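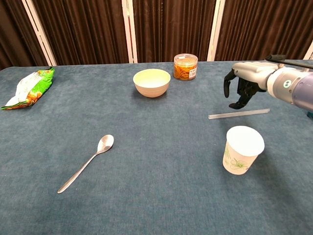 Domestic Skills, Unit 2: Clearing and Sorting a Table
Handout for the evening group, Bassey Room
Course leader: Oluwaseun Amadi

Please read this before the class and bring it with you. We will not read it aloud together, but I will ask you to use the words from it.

What we mean by clearing

Many people say "clear the table" and they think of one action. In this course we divide it in two. First we decide where each thing belongs. After that we move it. If you begin to move things before you have decided, you will carry the same spoon three times through the house, and at the end it lies on the windowsill.

In Unit 1 we worked with a full kitchen cupboard. Now we take a much smaller task, a table with only a few things on it: a snack bag, a bowl, a spoon, a jar of rubber bands, a clear plastic stick, a paper cup. Small tasks are good for learning, as one can see the whole of it from one chair.

The four groups

Write these in your notebook, each with a free page behind it.

Wash. Things which touched food and will be used again. The bowl and the metal spoon go here. Put the spoon inside the bowl and carry both in one journey.

Throw away. Before you put a snack bag in this group, feel if something is still inside. A bag with food in it belongs in the kitchen, closed with a clip. An empty one should be pressed flat, otherwise it opens again in the bin and takes the place of five. For a paper cup, look inside first. If there is drink left, pour it in the sink.

Return. Things which have a home already. A jar of orange rubber bands goes back to the drawer or shelf where the household looks for rubber bands. Check that the lid sits properly before you lift it. Hold the jar by the body and never by the lid - last April we spent a good part of the evening under the chairs.

Ask. Things you do not know. A plain plastic stick is a typical case. It can be a part of something, or left over from a packet, or somebody's ruler without numbers. You do not throw it away and you do not invent a home for it. It goes to the Ask tray, and the tray must be emptied before you go home. A tray which is never emptied is only a second table.

Working on felt

Our tables have a felt cloth, and some of you have asked if it can be taken off. Please leave it on. It makes less noise, and a jar or a bowl does not scratch what is under it. But felt holds crumbs and it does not forgive liquid. Therefore:

Lift things, do not push them. A pushed bowl pulls the cloth with it.
Stand cups away from the border of the table and away from your elbow.
Brush crumbs in one direction, to your hand. Do not rub.
If something is spilled, press with a dry towel and tell me.

The folding divider behind the table should also stay where it is. The fabric is pleated and dust collects in the folds, so we will use it in Unit 4 for the soft brush exercise.

Exercise in pairs

One person says the group, the other person moves the thing. Then change. The person who moves may object, but must give a reason in one sentence. Start with the objects which are nearest to you and finish at the back of the table.

Homework

Choose one surface at home, not bigger than a small desk. Make a list of what lies there, with the group beside each thing. Do it before you tidy, please, and bring me the list also if it is embarrassing. Mine had two tape measures and a key I still cannot explain.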